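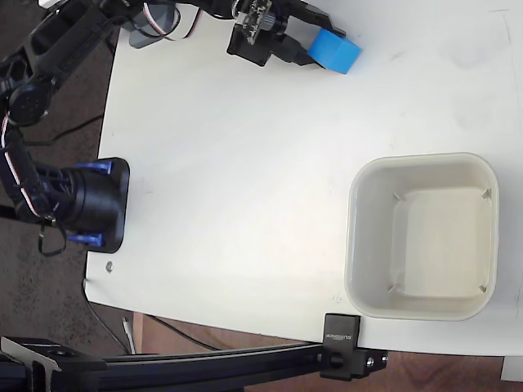
Buying a small robot arm: the questions I keep getting

Last updated September 10, 2024

I look after the equipment budget for the teaching workshop at Gedley, and ever since we bought our first desktop arms I've had a steady trickle of emails from other colleges, clubs and small firms wanting to know what we spent, what we'd skip and what we forgot. I was typing the same replies over and over, so I've put them all on one page. I'm a buyer with a screwdriver and a spreadsheet, so if you want the maths behind it all you'll need someone cleverer than me!

What did you spend in total?

£2,807 for the first bench, all in. That covered two arms (one working, one kept for parts and swaps), the table, clamps, rails and brackets, power supplies, a spares box, bins and blocks, and delivery. It didn't cover the computer, as we already had one that would do, and it didn't cover anybody's time. If I had to put a price on the time I'd probably never have got it signed off.

Why a little arm and not a proper industrial one?

Because we wanted to learn, and because I wanted to sleep at night. A full-size arm needs guarding, a risk assessment as long as your leg, a solid floor and quite often a different electricity supply. A desktop arm that can lift a child's block will teach you a surprising amount about planning a job: reach, grip, where things go, what happens when the block isn't quite where you thought. If you've got a real production job to do with real weights, then yes, ring a proper supplier and pay the proper price. I can't help you much there.

Kit or ready built?

We went for the kit from Grirnby, and I'd do it again, but only because we had people who fancied building it. Allow a weekend, then allow another one. The ready-built version from Oshima was a good bit dearer and looked much neater, with the wiring tucked away inside. On ours the wires droop under the arm and the circuit board by the gripper is out in the open, which the students love and our safety officer puts up with. If the arm's going in a reception area or in front of customers, buy the tidy one. For a workshop I like being able to get at everything.

What did you forget to budget for?

Oh, loads. In the order I discovered them:

Clamps. You need decent ones, and they need to suit the thickness of your table top. Measure it first. I didn't.

Spare motors. More on this below.

Longer cables. The ones in the box assume your computer is sitting right beside the arm.

Rails and brackets. Once you've got one thing fixed down you'll want to fix another thing down, and then you're buying rail by the metre.

VAT. I know, I know. I'd copied the prices off the page without it.

I now add a line called "bits" to every bench and set it at £500. It has been spent every single time.

Does the table matter?

More than I thought it would. Ours is a plain white top, and I picked white purely because it was the cheapest in the catalogue. As it happens, bright blocks show up beautifully on it, so I got lucky. It does pick up smudges and little pencil marks, so keep a cloth handy and keep people from doodling on it (they will doodle on it).

Weight matters more than finish. A light folding table will rock when the arm swings, and then you'll spend an afternoon blaming the software. Get something that stays put, and leave bare space between the base of the arm and whatever it's reaching for. People always want to cram things in close.

How much room do we need?

Work out the reach of the arm, draw that as a circle on the floor with chalk or tape, and then stand next to it. Could you get past with a cup of tea? If not, you need a bigger corner. Don't forget the back of the arm, either, where the cables have to go somewhere. We had to move a cupboard.

What should it practise on?

Blocks and a bin! I mean it. A blue cube and a shallow plastic tub will keep a beginners' group busy for longer than you'd think, and the whole lot costs less than lunch. Somebody always wants to start with something clever, like sorting screws or folding a tea towel. Let them have a go after they can get the cube into the bin reliably. Buy tubs with rounded corners and a smooth rim if you can, they're kinder to the gripper when it clips the edge.

One tip from Hanna Zawadzka, who runs our evening group: buy twice as many blocks as you need, all in one go, from the same shop. When we topped ours up later the new blue wasn't the old blue and the edges were a hair bigger, and we lost an evening to it.

Which gripper should I get?

Start with the plain two-finger one that comes with the arm. I was very taken with a soft rubbery gripper at a trade show and nearly bought it on the spot, and I'm glad I went home and had a think first. It would have doubled the price of the arm. Run the standard one for a term, write down what it can't pick up, and then go shopping with your list.

How often do things break?

Small motors are the main thing. They don't like being stalled, and beginners stall them constantly by asking the arm to push through the table. I budget for 6 spare motors a year per bench. Some years that's generous. Screws also work loose, so I've got a reminder set to go round with a screwdriver. Gripper fingers wear, and if you've access to a 3D printer you can usually make your own.

Ask any supplier how long spares take to arrive. Grirnby have been quick with us. One seller I won't name quoted 40 working days for a motor the size of a matchbox, and that was the end of that conversation.

Do we need to pay for software?

Probably not to begin with. We started on the free tools and later took out a Zedgate licence for one bench, mainly so that groups could save and share their programs without emailing files about. It's nice, but I wouldn't put it in a first-year budget. Do check whether the licence is per arm or per computer, as it made a big difference to our quote.

How long from order to first pick?

About 6 weeks for us, and a good half of that was the purchase order wandering round the finance office. The parts came quickly, the build took two weekends, and the setting-up took longer than the build. If you need it for the start of term in September, get your order in before the summer break and don't trust anyone who tells you August will be fine.

How do I get it past my boss?

Ask for one bench. I first put in for four and got a very firm no. One bench, with the full cost shown, spares and "bits" included, went through at the second meeting. Having a running cost in there helped too, since the people holding the money mostly want to know whether you'll be back next year asking for more. (You will. Put it in writing now.)

Would you buy second hand?

For tables, rails, clamps and power supplies with a proper label, yes, happily. For the arm itself I'd want to see it move through its full range first, with something in the gripper, and I'd want every cable that came with it. Missing cables have cost me more than missing parts.

Can I see your spreadsheet?

Yes, drop me a line through the workshop page and I'll send you a copy. It's not pretty and one of the tabs is just called "argh", but the prices are real and the VAT is in there now.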